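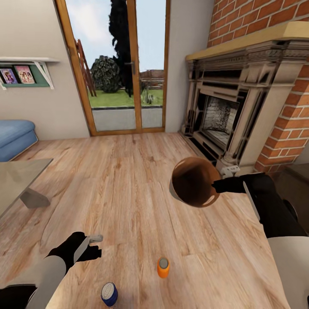

Simulated living room used by the Uvside robotics club, with the bowl held in the right gripper and a bottle and can on the floor.

News > Schools and Colleges > Student Projects

The student robotics club at Uvside College has reached the second stage of its tidying project, in which a two-armed robot learns to clear objects from the floor of a house that exists only on a computer.

The project, called Stilano, began in March with a single room and a short list of things to pick up. Students have since added more rooms and a larger set of household items, among them bowls, drinks cans and bottles. There are now 137 objects in the library, most of them modelled by members of the club during the spring term.

Work takes place in the college's computer suite after lessons, from 4pm until the building closes. Members take turns to guide the arms by hand through a task, and each run is saved. The team has set itself a target of 2000 saved runs before it begins the main part of the training. It has 400 so far.

Bowls have caused the most trouble. The grippers have two ways of taking hold of one, by the rim or from underneath, and the club spent most of a month deciding which to teach first. It settled on the rim. Cans and bottles are simpler when they are standing up, but the students say they are harder once they have been knocked over and start to roll.

The club has also had to deal with what it calls the "two hands problem". With an object in each gripper, the robot has no way to pick up a third until it has put one down, and early versions of the program would simply stop. The current version sets down the item in the left hand first.

Members are split into two groups, one building rooms and objects and the other recording and checking runs. They swap over every half-term. New members start with checking, which means watching saved runs and marking any where an item was dropped or the arms touched the furniture.

The software firm Ditetti has given the club use of two faster computers until the end of the school year. Before that, a large room could take several minutes to load.

Stilano will be entered in the Dương Cup, a competition for school and college teams working with simulated robots. Entrants are given a room they have not seen before and a fixed time to clear it. Uvside entered last year with a different project and went out in the first round.

The club is open to all students at the college and no programming experience is needed. Anyone interested can ask at the computer suite.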